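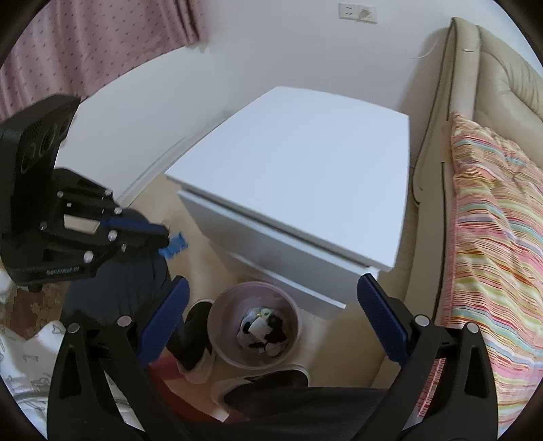 Drawer task, living room set, both grippers. View from the right hand one.

Re: [teleop-home] drawer demos, hand-held vs remote

Maeve Nic Aodha wrote:
> We have 50 demos of the drawer task by remote control and the
> policy still stalls at the cabinet. Is it worth redoing them with
> the hand-held grippers? And do you clear the room first or
> leave it as is?

Quick one, on my way out.

Yes, redo them. Remote was slow for us too, operators kept pausing before contact and the policy learned the pauses. Hand-held we got 400 out of the Purkbridge flat and threw away 37, mostly tracking dropouts.

Room: leave it. Sofa, curtain, trash in the bin, all of it. We tidied for the first batch and it fell over the minute somebody left a blanket out.

White cabinet with no handles against a white wall is a pain btw. Come in at the seam from above, slowly, and keep the wrist view on the drawer front untill you touch. Feet are fine. Just dont stand between the bin and the cabinet if you need to pull the drawer all the way.

Second gripper, keep it up and still when its not doing anything. Ours drifted and we got 8 episodes where the left arm waves at nothing.

Havent tried Fasto for the sync, ask the Plimbridge people.

More Monday
Thilini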